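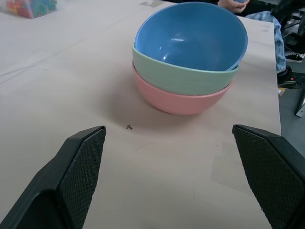 Liliana Longo has spent most of her career on the question of how much a portion is. She works on serving standards at Tanden, a contract caterer that supplies school kitchens, and her view is that the bowl decides more than the ladle does. Three bowls in a stack, blue over green over pink, may look the same size and still need to be measured one by one. "Color is for sorting," she says. "Volume is a separate record, and it has to be taken with water, to the rim and to the fill line."

The fill line is where most disputes begin. At the Prerska kitchen, Longo compared 131 servings of lentil soup against the printed standard and found 52 of them over. The cause was a ladle with a worn handle stop – staff were filling it past the mark.

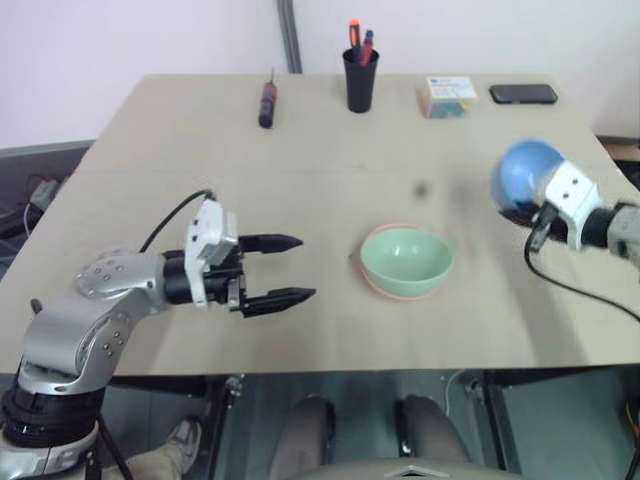 Her colleague Raffaele Bianchini, who wrote the current procedure, prefers weight to volume. "Soup has solids in it," he says. "Two equal ladles can differ a lot in what a child eats." Longo accepts the point for stews, but considers scales too slow for a line serving 685 lunches.

The revised procedure takes effect on 8th April. It keeps volume for soups and porridge, moves stews to weight, and requires each ladle to be checked every January. Bianchini had asked for two checks a year.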